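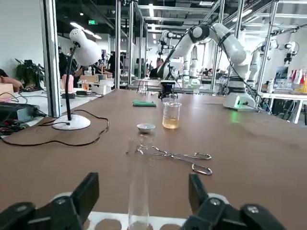
Trunotdale Court is the seat of the Purnura family, the minor royals I've been following since I was in middle school (yes, I had the scrapbook). The house sits above the village of Kula, and if you believe the family's own history, there's been a Purnura living there since 1057. I'm a little skeptical of that date, but it's carved over the front door, so good luck arguing with it!

History

The old hall burned down and was rebuilt with 80 rooms, most of them freezing. Princess Tyagi, the current head of the family, moved into the east wing as a bride and has hardly changed a curtain in there – I kind of love her for it. Her longtime private secretary, Igor Ševčík, ran the household for 14 years before leaving over what the palace called "a difference in calendars." My guess is the spring garden party, when two of the princess's sons arrived in separate cars and sat at opposite ends of the lawn.

Public events

The garden party is still held every April, and the guest list once reached 2164 names, which was way too many for the sandwiches. Guests line up by the lower gate, get a handshake from the princess and then wander off to find tea. Hats are expected, and I wore my aunt's green one.

Titles

The eldest child is styled Lord or Lady Kula until inheriting. Younger ones just use Purnura, and spouses get a courtesy title that lapses with divorce (it's come up twice).

See also: Kula village, Purnura family tree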